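**Fundton, 22/01/2025** – The cooking corner at the Kolitz family center is open again after the winter break, and families can use it every morning without booking.

The corner has a new white table, with cookware for children and a compact toaster oven. There is also ketchup in a red squeeze bottle, which was one of the most requested things when the center asked parents for their wishes. The center received 401 answers to its question sheet, and many of them said the same: children want to play with things they know from the kitchen at home.
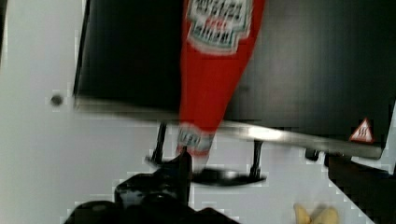

Lucero Villanueva, who leads the center, is happy that the work is finished. "The old table was too high for the small ones," she said. "They had to stand on a chair, and I did not like to see it. Now they can reach everything from the floor."

The money came from the spring market in Chávez last April, where neighbors sold cakes and used toys. They collected $1,614. The table cost $400, and a part of the rest was used for the cookware. What is left will pay for new aprons and for a shelf near the entrance.

Children from two to seven years old are welcome, together with an adult. The group can have up to 23 children at the same time. When it is full, families are asked to wait in the reading room next door, where there are books and puzzles. Everything from the corner should go back on the table before leaving.

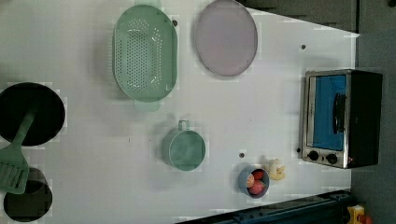
*The table in the cooking corner, with a mint-green colander, a cup and a frying pan with its spatula.*

The center also looks for more play dishes in good condition. Plates, cups and bowls are the most needed, and they should not be made of glass. They can be left at the front desk during opening hours, or at the Zurar bakery on the same street, which agreed to keep a box behind the counter until the end of April.

A second table is planned for the older children, but Villanueva could not say yet when it will arrive. The center will put the date on the board at the entrance.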